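6 min read
14 shares | 2 comments

4. What We Budgeted For, and What We Bought

I'm going to write this section the way I explained it to Benjamín Espinoza over lunch, when he had just taken over our purchasing and wanted to know why the cloth-handling station had gone so far past the first estimate. The methods are in Section 3. This part is money and lead times, and I think it belongs in the paper, mostly because I'd have loved to read something like it before we placed our first order.

4.1 The first plan

Our plan in April had one arm, one gripper, one wrist camera and a table. That was the whole list! Tadeo Tapia wrote it on half a page and I signed it the same afternoon. We wanted to pick up small pieces of fabric, move them over a plain surface and set them down again, and we figured the arm was the expensive bit and the rest would be pocket change next to it.

The arm was indeed the biggest line. We got three quotes and took the one from Azevedo, partly on price and partly on the service contract, which covered two visits a year and let us phone a real person. (We phoned a lot.) What we'd left out was nearly everything that wears down, gets dirty or needs swapping when you handle cloth all day: fingertip pads, spare cables, a second camera mount, a lamp that doesn't flicker, and the cloths themselves.

So my first piece of advice is pretty dull. Write down the arm, then write down everything within reach of the arm, and then ask how many of each you'll go through in a year. We did that in our second draft and the list went from half a page to four pages.

4.2 Fingertips

Pads were our worst guess. We had bought 2 sets, thinking one would be on the gripper and the other in a drawer. Fabric is rough on soft pads, and a pad that has gone shiny lets a thin hem slide in a way that a new one doesn't. Over the full project we ran 326 sessions, and we ended up changing pads every 20 sessions whether they looked tired or not. If you do that math before you order, you buy them by the box and get the box price. We did it afterward, and paid single-set prices with rush shipping on most of them.

Tadeo tried the Zolen pads as well, which cost more per set. He liked the grip and I liked the invoice a lot less, and we never ran a proper side-by-side test, so please don't take this as a recommendation either way. If I were starting over I'd put money aside for that comparison in the first month.

4.3 Camera and lighting

The wrist camera was cheap and I was proud of that for a little while. It's small, it's light, and it blurs when the arm moves. We knew that going in. The question for the budget was whether to pay for a faster camera or for better light, and we went back and forth on it for weeks.

We chose light. A wide, soft lamp overhead cost much less than the camera upgrade and it could be moved to another station later, which made it an easier sell to the people who approve these things at Raltudthorpe. The price of that choice shows up in the recordings. Dark fabric over a pale surface is easy to find even in a smeary image, but the folds inside a dark cloth are hard to make out, and soft shadows on the white can look an awful lot like something you ought to pay attention to. Figure 4 is typical of the views we had to work with.
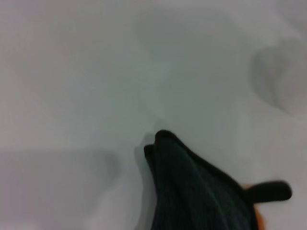

Figure 4. Wrist camera view of dark fabric against the white surface, with its shadow to the left of the folded tip.

Anyway, back to the camera money. I still think light first was right for a group our size, but I would now hold the faster camera as a named line in year two instead of hoping there'd be something left over. There wasn't. We had spent it on pads.

One small thing on mounts, too. Buy two of them and have them made at the same time. Ours were made months apart, the holes didn't quite match, and every swap meant calibrating again. That's staff time, and staff time never appeared anywhere in our equipment budget.

4.4 Lead times

The arm arrived on schedule. The connector for the gripper, a part you could lose in a coat pocket, took 10 weeks, and until it came we had a very nice robot that couldn't hold anything. Zendberg had the same connector on the shelf at a higher price and I turned it down to save money. I'd pay it today without blinking, given that two people were on salary and waiting.

We now keep a simple sheet with three columns: the part, how long it takes to get here, and what stops if it breaks. Anything with a long wait and a full third column gets a spare in the first order. It's changed what we buy more than any price comparison has. Cables moved to the top. So did the gripper connector, obviously, and the emergency stop button, which none of us had thought about at all.

Benjamín asked me whether we should lease the next arm. I don't know yet. The lease terms we were offered kept the service visits but left out wear parts, and wear parts are where our estimate went wrong in the first place. He's asking for a version with pads and cables folded in, and until we've seen that number we're planning the second station as a purchase, with the four-page list as the starting point.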